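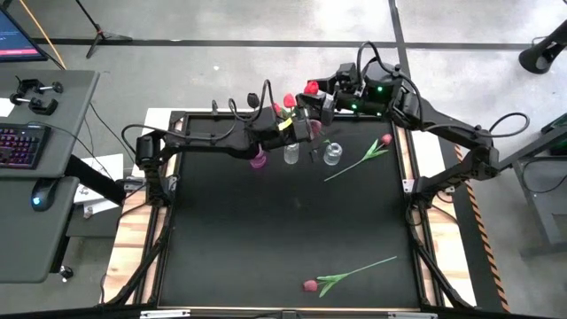 July, tulip bench, started 9:40

OK so, back on the flower task with both arms. Dariusz wants a straight answer on which fingers we keep, the stock Duda ones or the ribbed pads Gyu-bin printed, and I said I'd have something by lunch (I did not have something by lunch).

Stock fingers first. They hold a stem fine once they have it, but picking one up flat off the black surface is a pain. The tips are thick and the stem is thin, so half the time they push it along the table and I end up chasing it toward the frame. Opening narrower before the descent helped a lot! I dropped the approach speed from 400 to 200 as well and that calmed the left arm down.

Ribbed pads after coffee. Way better pickup, but the ribs grab the leaves and then the thing won't let go over the vase. Shona thinks every other rib should come off. I'd try softer material first, but she's usually right about pads.

Handing over between arms is still the ugly part. With both grippers in close above the vases I only get a short bit of leafy stem from the head camera, next to the yellow tag. Afonso suggested moving the handover lower and closer to the middle of the table, where there's a ton of space we never use. Trying that next.

Notes for whoever's on after me:
- Log 369 is the good stock run, ignore the one before it, I had the wrong offset loaded
- grip force is at 176 in the config, please leave it there
- narrow-neck vase is much harder than the pink cup, so don't mix them in one score
- retighten the left mount before you home anything

Still need to ask Zbigniew if the Poltinham controller can take a separate close speed for each arm.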